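Oct 21, 2024

Finally putting together the little white plastic stool from Nomidik. It's a square top, four tube legs and no screws, so I didn't bother getting the toolbox out.
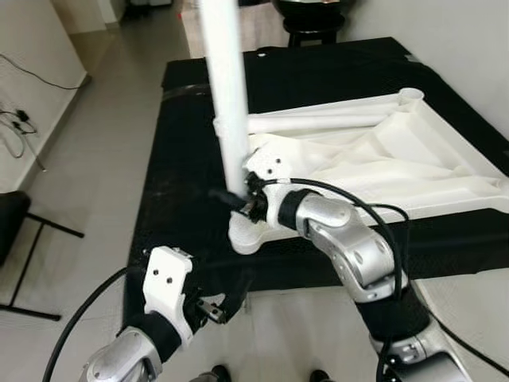

I put a black cloth over the table first and taped it down. The last thing I built slid about and picked up scratches. The cloth shows every bit of dust but it does the job.

Instructions are one sheet of drawings. Top goes upside down, then a leg into the socket at each corner. Push and twist. I'd do the twist slowly - the sockets are a snug fit.
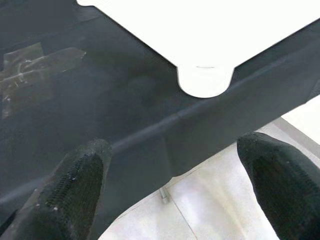 It's for the hallway in the Rikthorpe flat, somewhere to sit and do shoes up. The box says it holds 100 kg. We had a Zovwood one before this and a leg split in May.
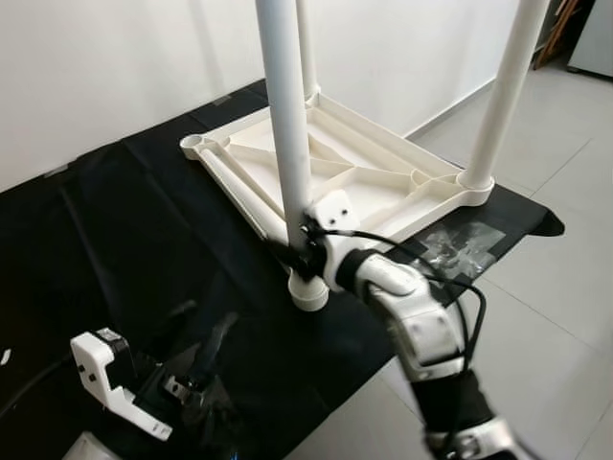

The ribs underneath are deeper than I expected for the price. They'll be a pain to dust, but they're on the bottom so I probably won't.

Might get a second for the bathroom if this one lasts.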